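**Carb rebuilt, new plugs, still dies at stoplights when warm**

*posted by oldtwin_rider, 10th July*

Hi all, I'm stumped and hoping one of you has been here before. I bought a late seventies 500 twin in May from a guy in Odholm who'd had it sitting under a tarp for years. I cleaned the tank, put in new fuel line, rebuilt both carbs with kits from Plindix (199 bucks for the pair, ouch) and set the points. It starts on the second kick every time and runs great for the first 4 miles or so of my ride into Wenbridge.

Then it warms up, I pull up to a light, and the idle sinks and sinks until it quits. If I keep a little throttle on it's fine. It'll restart, but it grumbles. Plugs look a bit sooty but not awful. I've already turned the idle screw up and all that does is make it race when cold and die a bit later when hot. Compression seems even side to side, though my gauge is a cheap one and I wouldn't swear by the numbers.

Is this a jetting thing? Valves? I really don't want to pull the carbs again, they're a bear to get back into those rubber boots!

---

**Seema Thakur**

Check your valve clearances before you touch those carbs. I had nearly the same thing on my 450 and I chased it for a whole summer (new coils, new condensers, you name it) and it was one tight exhaust valve. Cold, it closed just fine. Hot, everything grew a hair and the valve never quite seated, so no idle. Twenty minutes with a feeler gauge would have saved me all that grief.

Do it with the engine stone cold, like left overnight cold. Take both plugs out so it turns over easy, get the left piston to the top on the compression stroke, and check both valves on that side, then do the right. The book for your bike will have the numbers and I'm not going to guess at them. If one is tight, set it to the loose end of the range and ride it.

If the valves are good, then look at your air leaks. Those rubber boots you hate get hard and crack on the underside where you can't see. With the bike idling warm, pinch and wiggle them a little and listen for the idle to change — mine had a split you could slide a fingernail into. Old ones will sometimes soften up in hot water enough to get the carbs back in, but if they're cracked just buy new.

Also, are the two carbs synced? You didn't say. After a rebuild they never land even, and one side ends up carrying the other at idle.

---

**nolan_k**

mine did this, was the gas cap. vent was plugged. open the cap when it starts to die and see if it picks up

---

**dustyfender**

What Seema said about the valves. I'd add that sooty plugs plus a dying idle makes me look at float height too. Some of the cheaper kits come with a float needle that's a touch longer than the original, and you get a level that's too high. I had to go back to Yurchenko needles on mine after two tries with the other kind. You can check the level with a piece of clear tube on the bowl drain, no need to pull the carbs.

And put your idle screw back where it was before you test anything! You want to be changing one thing at a time. My bike is happy at 1,200 but I've known people run them near 2,000 just to keep them alive at lights, and all that does is cook the clutch and hide the trouble.

Let us know what the feeler gauge says.
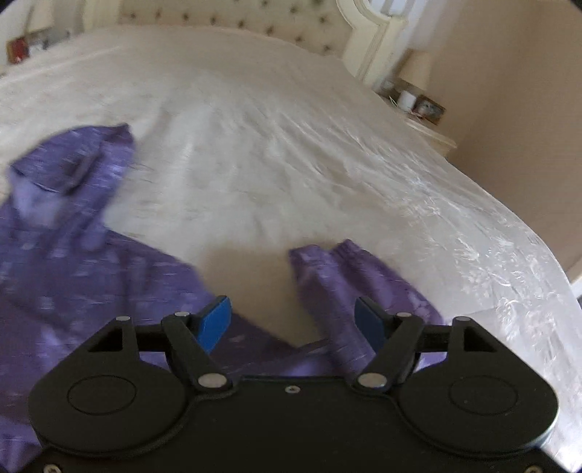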